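Mitspielerinnen und Mitspieler für den Bauklotztisch in Prekholm gesucht

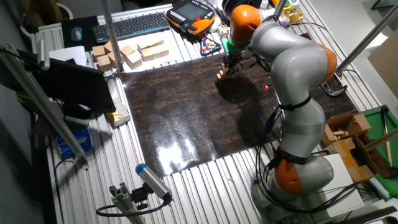

Wir von der Spielwerkstatt Wesow suchen für den Juni noch Leute jeden Alters, die gern mit Holzklötzen bauen, stapeln, umwerfen und wieder von vorn anfangen! Vorkenntnisse braucht ihr wirklich keine, nur ein bisschen Geduld und Freude an kleinen Dingen (wer früher stundenlang auf dem Teppich saß und Türme gebaut hat, ist bei uns goldrichtig).

Ein Termin dauert drei Stunden, mit einer gemütlichen Pause bei Tee und Kuchen. Ihr baut in Gruppen zu viert, probiert neue Aufgaben aus unserer Reihe Fumia aus und erzählt uns hinterher, was Spaß gemacht hat und wo es gehakt hat. Kinder kommen bitte in Begleitung, und auch Großeltern sind herzlich willkommen.

Als Dankeschön gibt es das Fumia-Heft und ein Säckchen Klötze für zu Hause. Meldet euch einfach am Empfang im Haus Bhat, ab 15 Uhr ist dort immer jemand da. Wir freuen uns sehr auf euch!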